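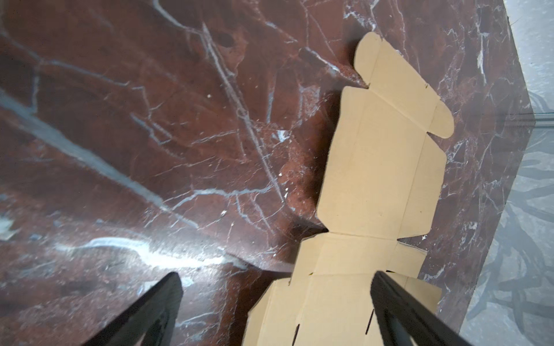
Section 7. Faults and Safe Recovery: Carton Folding Cell

7.1 Purpose of this section

This section applies to the Bonura folding cell when it is used with flat die-cut carton blanks. It sets out what the operator must do when the gripper fails to pick up a blank, picks it up incorrectly, or stops part of the way through a fold. It also covers the fault known as a pinch stop, which accounts for most of the calls received by the Llorente service desk.

Operators should read Section 3 (Guarding and Stopping) before using this section. Work inside the guard may be carried out only by persons who have completed the cell induction and whose names appear on the site access list.

CAUTION: A stopped arm is not a safe arm. After a pinch stop the fingers may still hold stored force and can open or close without warning when the fault is cleared. Lock off the cell before reaching in.

7.2 Background to the pinch stop

The fault was first recorded at the Ostero site in January, during a long run of tuck-end cartons. The arm came down over the lower panels of a blank with its fingers open, closed on the board, and caught the work surface with one fingertip. The force limit was reached and the arm stopped as intended. The operator on shift cleared the message and pressed Resume with the blank still in place. The arm went on with the closing movement, the board tore along a crease, and the loose piece was carried into the wrist joint.

There was no injury. The cell was out of use for the rest of the shift and one fingertip pad had to be replaced. The review, led by Soledad Palacios, found two causes. The surface height held in the controller had not been checked after the work slab was moved, and the earlier edition of this guide allowed Resume to be used after a force stop. The second point has been put right in the present edition.

7.3 Fault codes

Code 30: Force limit reached while closing (pinch stop). Go to 7.4.

Code 46: Blank not found, or found outside the permitted area. Go to 7.5.

Code 82: Fingers closed but no board detected between them. Go to 7.6.

If any other code is shown, lock off the cell and contact the service desk. Do not try to clear an unlisted code by switching the controller off and on, as this erases the movement record needed for the investigation.

7.4 Recovery from code 30 (pinch stop)

1. Press the stop button on the pendant, even if the arm is already still.

2. Write down the code, the time of day and the fold step shown on the display.

3. Turn the cell isolator to OFF and fit your personal padlock. Keep the key with you.

4. Wait 30 seconds for the finger drive to discharge. The amber lamp on the controller must be out before the guard is opened.

5. Open the guard and look at the fingers without touching them. Establish whether the board is held between them, trapped beneath one of them, or free.

6. If the board is free, lift it away by the end furthest from the gripper.

7. If the board is held or trapped, turn the manual release on the gripper body anticlockwise until the fingers part. Support the arm with your other hand on the forearm section. Keep that hand clear of the wrist.

8. Take out the blank and put it in the reject bin. A blank that has been gripped must not be used again, even if it looks sound.

9. Examine the edge and inner face of each finger for scraps of board, dust or damage. Remove scraps with the plastic pick supplied. Metal tools must not be used.

10. Inspect the work surface where the fingertip made contact. Report any chip or raised edge before the next run.

11. Close the guard, remove your padlock and restore power.

12. Select Home from the pendant at reduced speed. Do not select Resume.

13. Carry out the height check in 7.7.

WARNING: Do not pull on a trapped blank to free it. Creased board tears without notice, and the hand will travel towards the fingers.

7.5 Recovery from code 46 (blank not found)

This code is given when the wrist camera cannot make out the full outline of the blank. The arm will not have gripped anything. It will be waiting above the surface with its fingers open.

1. Press the stop button, lock off the cell and wait as described in 7.4, steps 3 and 4.

2. Check that the blank lies flat. A panel that has lifted along one side throws a shadow, and the camera may read the shadow as the edge of the board.

3. Press lifted panels down gently with the flat of the hand. If a panel will not stay down, reject the blank.

4. Check that rounded tabs and side flaps have not been folded under.

5. Check the lighting. Strong reflections from a polished surface can hide the outline of pale board. Adjust the blind or the cell lamp as necessary.

6. Close the guard, restore power, select Home and start the fold from the first step.

Note: Patterned or veined stone is permitted as a work surface, but the surface must be taught to the camera with no board present. Follow the routine in Section 5 and repeat it each time the slab is turned or replaced — a slab turned end to end counts as a new surface.

7.6 Recovery from code 82 (no board between fingers)

1. Press the stop button, lock off the cell and wait as before.

2. Find the blank. It may have been pushed along the surface or over the edge of it. Do not reach beneath the slab until the isolator has been locked.

3. Check the fingertip pads. A worn or shiny pad will slide over smooth board. Pads are replaced in pairs.

4. Confirm that the carton type chosen on the pendant matches the blank in use. The slots and notches differ between types, and the wrong choice will send the fingers to a place where there is nothing to grip.

5. Close the guard, restore power, select Home and run one blank at reduced speed.

If code 82 returns on the next blank, stop work and inform the shift supervisor.

7.7 Height check after a force stop

1. Clear the work surface completely.

2. From the pendant menu, choose Set-up, then Surface, then Height.

3. Place the yellow gauge block from the Brimance tool kit on the first marked point.

4. Lower the arm using the hold-to-run button. The arm will stop by itself when the fingertips touch the block.

5. Compare the reading with the figure on the cell record card. If the two do not agree, do not adjust the value. Leave the cell locked off and contact the service desk.

6. Repeat at the remaining marked points, including the one closest to the edge of the slab.

7. Remove the gauge block before leaving the menu. Leaving it in place will cause a further force stop.

7.8 Return to service

The cell may be returned to normal speed once three blanks in a row have been folded at reduced speed without a fault. The operator and the supervisor both sign the cell record card. Where a fingertip or pad has been replaced, the serial number of the new part is entered on the same line.

All code 30 stops must be reported to Llorente before the end of the shift in which they take place, using Form 7A. Attach the movement record from the controller and keep the rejected blank until the service desk confirms that it may be thrown away.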